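Rellcombe & District Forum > Local Issues > Council and Services

Booking for the tip - is this really happening??

Thread started 12 Apr 2023
Page 1 of 1

hedgeend_lad
Leaflet through the door this morning. From next month you have to book a slot to use the Rellcombe tip. No slot no entry. Online only as far as I can see, theres a phone number but it's in print so small I needed the other glasses. Anyone know when this was agreed? Dont remember being asked.

mrs_tansy
Agreed in October. It was in the minutes. Item 14 or something like that, after the bit on dog bins.

hedgeend_lad
Who reads item 14

mrs_tansy
Me, obviously.

Petrolblue
About time imo. Tried to go at Easter and the queue was back past the garden centre and round the bend. Ambulance had to go up on the verge. If booking stops that I'm all for it.

OldQuarryRd
The queue is twice a year. Easter and after Christmas. Rest of the time I drive straight in, chat to the lads, tip my hedge clippings, home in ten minutes. Now I've got to plan my hedge a week ahead. What if it rains.

Petrolblue
Then you go in the rain?

OldQuarryRd
You don't cut a hedge in the rain.

vanman_prilton
Prilton tip has had booking since the lockdown and it's fine. Go on the site, pick your half hour, give your reg, done. They don't even check properly half the time. Everyone moaned for a month and then stopped.

OldQuarryRd
Prilton is a bigger site with two gates. Ours has one gate and a ramp.

vanman_prilton
Well thats an argument FOR booking isn't it

kettle_on_again
My worry is mum. 84, no internet, still drives, takes her own bottles and cardboard and likes doing it. She's not going to ring a line and press 1 for this and 2 for that. I can book for her but then it's my email and I forget. Has anyone tried the phone number yet?

hedgeend_lad
Tried it just now. 5 minutes of music then cut off. Will try again after tea.

damsonjam
Tried the website instead. Supposed to be open for bookings from today. Got as far as picking the slot then a white page with "429 Too Many Requests". Tried again, same. Is that me or them?

bitbucket77
Them. 429 means the server reckons too many requests have come in and it's told you to back off. Could be a limit set far too low, could be everyone on the same broadband provider getting lumped together. Wait a bit and try again, don't sit there hitting refresh, makes it worse.

damsonjam
I have been hitting refresh

bitbucket77
Thought so. Go and have a cup of tea.

Petrolblue
Worked first time for me, got a slot, confirmation email came through in a minute.

OldQuarryRd
Course it did.

ferrylane_sue
Who's running it? Not the council surely, they can't run the bin calendar.

mrs_tansy
Outside firm, Voicu. Same lot that took over the parking at the station. Council pays them for the booking system, the staff on the site stay as they are. That was in the minutes too. Cost wasn't, "commercially sensitive".

ferrylane_sue
Oh great. The parking app that charged me twice and then told me my car didn't exist.

vanman_prilton
We've got a different one at Prilton I think. Green logo. No trouble with it.

hedgeend_lad
Right, update. Got through. Very nice woman, to be fair to her. What she told me:
- one slot per household per week
- 500 slots a week to start with, might go up
- vans and trailers need a permit on TOP of the slot
- you can turn up anywhere in your half hour
- if you miss it you lose it, no fine
- phone line is mornings and early evenings
She couldn't tell me what happens if the car in front takes the whole half hour unloading a kitchen.

OldQuarryRd
500 a week! For the whole district? There's the town, both the estates, and all of Vondstead uses it since theirs shut. That is not enough slots. Do the sum.

Petrolblue
Most people go once or twice a year tho

OldQuarryRd
I go most weeks.

Petrolblue
Well yes, I think we've established that

kettle_on_again
Can we not be snippy please. Thankyou for ringing hedgeend, thats really useful. So mum can ring. I'll write the number out large for her.

lower_vondstead
Vondstead here. We were told when ours closed that we'd have "full and equal access" to Rellcombe. It's in the letter, I kept it. Now I'm nine miles away, half an hour if theres a tractor, and if I miss the slot I've got a boot full of old carpet to drive home again. They should be giving us a longer window at the very least.

mrs_tansy
Put that in writing to them. Seriously. There's a review after six months and they have to log everything that comes in. Moaning on here isn't logged.

lower_vondstead
I'll dig the letter out and scan it.

greenfinger_ros
What about garden waste? We pay for the brown bin and its full in a fortnight this time of year. If people can't get a slot it'll end up in the lane by the allotments. Already had a mattress and two tyres there since Feb.

Petrolblue
Flytippers flytip whatever. Its people being paid to take it away and dumping it, not folk who missed a slot.

greenfinger_ros
Some of it is folk. I've seen the envelopes in it with names on.

vanman_prilton
For what it's worth I didn't notice any more of it round Prilton when ours came in. But I don't walk the lanes much so don't take that as gospel.

stitch_and_natter
Bit of a side question. What's happening to the reuse shop in the corner of the tip? I get half my fabric there, curtains, duvet covers, all sorts. Do I need a slot just to go in the shop? Can't find it anywhere on the leaflet.

hedgeend_lad
Didn't ask sorry. Will ask if I ring again.

ferrylane_sue
Good point, I got my garden table from there. If you need a slot to look round a shop it'll be dead by summer.

mrs_tansy
Minutes say "access arrangements for the reuse facility to be confirmed". So they hadn't thought about it.

stitch_and_natter
Would be a real shame. Whole group of us go. People bring lovely stuff in, too good for the skip, and it's cheap as chips. I've emailed the council, auto reply says ten working days.

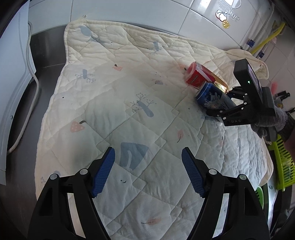 Cream quilt with the blue birds and pink mushroom

damsonjam
Oh I love that little mushroom! Stitch you should put it in the crafts section too.
Also. Waited an hour like I was told, tried again, and GOT A SLOT. Thanks bitbucket.

bitbucket77
No probs. They've probably raised the limit. Somebody at Voicu will have had a long afternoon.

OldQuarryRd
There's a petition up btw. In the hardware shop and the library, and online. Needs 3,000 names to get it debated at full council. I signed it twice by accident, once on paper and once on the computer.

mrs_tansy
They'll strike one off. Make sure people put their full postcode or it gets thrown out, that's what did for the swimming pool one.

Petrolblue
What's the petition asking for? Scrap it altogether or change it?

OldQuarryRd
Scrap.

Petrolblue
Won't sign then. Would sign for more slots and a longer window for Vondstead, and the shop left open to walk ins. Scrapping it just gets us the queue back.

lower_vondstead
I'd sign that one as well. Is there any reason there can't be two?

OldQuarryRd
Splits the numbers.

greenfinger_ros
Or booking only for the busy weeks and turn up when you like for the rest? Easter, bank hols, January. Seems daft having it in the middle of November when its you and a man with a fridge.

kettle_on_again
That's the most sensible thing on here. Put that to them ros

greenfinger_ros
I will if someone tells me who to send it to

mrs_tansy
Waste and Recycling, Council Offices, mark it "booking trial - comments". Email is on the back of the leaflet, bottom left. Copy in your ward councillor or it'll sit in a tray.

hedgeend_lad
Rang again this evening about the shop. Different person. She said you WILL need a slot, then put me on hold, then came back and said she thinks you won't if you park outside and walk in. But there's no pavement on that bit of road and the sign on the gate says no pedestrians. I pointed that out. She's going to find out and ring me back.

ferrylane_sue
Did you get her to write that down

hedgeend_lad
She said it was noted.

stitch_and_natter
Thanks for trying hedgeend! I'll post the email reply when I get it.

vanman_prilton
You can all come to Prilton if you like, but you'll need a Prilton postcode. They do check that bit.

OldQuarryRd
Got a slot for my hedge. Forecast is rain.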